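Sourdough going flat since I moved, need a second opinion

renura_nerys wrote:
Hi all, long time reader, first time starting a thread. I moved to Tredville in the fall and my bread has been terrible ever since. Same starter (six years old, survived two apartments and one ex), same flour, same Dutch oven, same scale. At the old place I could make a decent country loaf half asleep. Now everything comes out like a frisbee with a nice crust.

My usual recipe is 975 grams of flour split into two loaves, mostly bread flour with a little whole wheat, and I let it go on the counter until it looks puffy. Then shape, fridge overnight, bake in the morning. I have changed nothing!! The starter still doubles, it just takes its sweet time about it.

Is it the water? My neighbor swears the water here kills yeast. I'm about ready to buy a filter pitcher and be done with it.

Drulska wrote:
It's your kitchen temperature. It's always kitchen temperature. What was the old place like in the winter compared to this one?

renura_nerys wrote:
Old place had the radiator from hell, I had the windows open in December. New place is drafty and I keep the heat low because I'm cheap. But I'm giving it extra time! Like an hour more, sometimes an hour and a half.

Drulska wrote:
An hour more is nothing if you dropped ten degrees. Stick a thermometer in the dough itself, never mind the one on the wall. If it's at 67 you could be looking at nine or ten hours on the counter before it's ready to shape. You're putting underproofed dough in a cold fridge and it just sits there sulking until you bake it.

fatos_m wrote:
I'm going to disagree a little. Temperature matters, sure, but don't write off the water. When I lived out by the reservoir the chlorine was strong enough to smell in the shower, and my starter went sluggish in less than a week. I left a jug out overnight with the lid off and things picked right back up. Costs nothing to try.

Drulska wrote:
And did you change anything else that week?

fatos_m wrote:
I mean, it also got warmer that week. I know how that sounds. I still think it was the water.

Vasić wrote:
Lots of towns use chloramine now and that doesn't leave when you let a jug sit out, so the overnight trick only works for some people. Check your town's water report, it's usually on their site. That said I bake with straight tap water in a city that treats the daylights out of it and my bread is fine. I'm with Drulska. Nerys, how are you deciding that it's puffy enough? What kind of container?

renura_nerys wrote:
Big mixing bowl with a plate on top. I just look at it. I know, I know.

Vasić wrote:
A bowl is the worst shape for judging rise. It gets wider as it goes up, so a 50 percent rise looks like nothing and a 20 percent rise looks like whatever you want it to look like. Get a straight-sided tub, put a rubber band at the starting level and believe the rubber band.

sowmya_bakes wrote:
Seconding the tub! I fought this for a whole winter before I got one and I was so mad at myself. Also, where does the dough sit? Stone counters suck the heat right out, mine was sitting on granite next to an outside wall, and just putting a folded towel under it made a difference. Oven with only the light on works too, but tape a note over the knob. Ask me how I know (melted a lid, cried, ordered pizza).

renura_nerys wrote:
No granite here, I do everything on the table. The counter in this place is the size of a postage stamp. Couple of pics of the table.

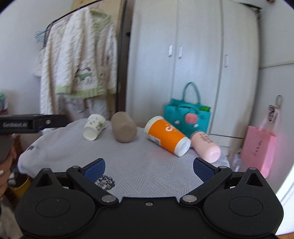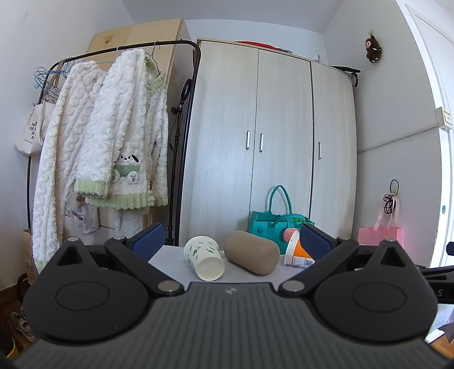

^ both at the table, new place

sowmya_bakes wrote:
OK so a table is fine, it won't be as bad as my granite. I'd still use the towel. And keep it away from the window overnight.

fatos_m wrote:
A table beats what I've got, I shape on top of the washing machine. Still voting water though.

ilir.g wrote:
Coming at this from another direction: how much starter are you using? If you were baking in a hot kitchen for years you probably got used to a small amount. I go up to 20 percent in the winter and back down to 10 when it's hot. Easier than babysitting a tub for ten hours when you have a job.

Drulska wrote:
That works but I'd change one thing at a time or she'll never know which one fixed it. Temperature first.

ilir.g wrote:
She wants bread, she isn't writing a paper. Warm the water to 90, bump the starter, eat a sandwich.

Vasić wrote:
You're both right, can we not do the last thread again.

renura_nerys wrote:
Lol. Okay, plan: thermometer in the dough, straight tub with the rubber band, warmer water, towel. Leaving the starter amount alone for this one. I'll use tap water so Fatos can be wrong or I can apologize to him. Back after the weekend.

renura_nerys wrote:
Update! Dough was at 66 after mixing, so yeah. Used warmer water on the next batch and it came in at 75, took a little under seven hours to get up to the line. One big loaf this time, 921 grams out of the oven, and it has an ear! An actual ear! Crumb is still kind of tight at the bottom but I'm not complaining.

Drulska wrote:
Tight at the bottom is probably still a touch under. Give it another half hour. Nice work.

fatos_m wrote:
Now try it with filtered.

Recent threads
Rye starter smells like nail polish
Dutch oven lid knob came loose, safe to use?
Cutting an 800 gram loaf recipe in half
How long does whole wheat keep in the freezer
Banneton sticking no matter how much rice flour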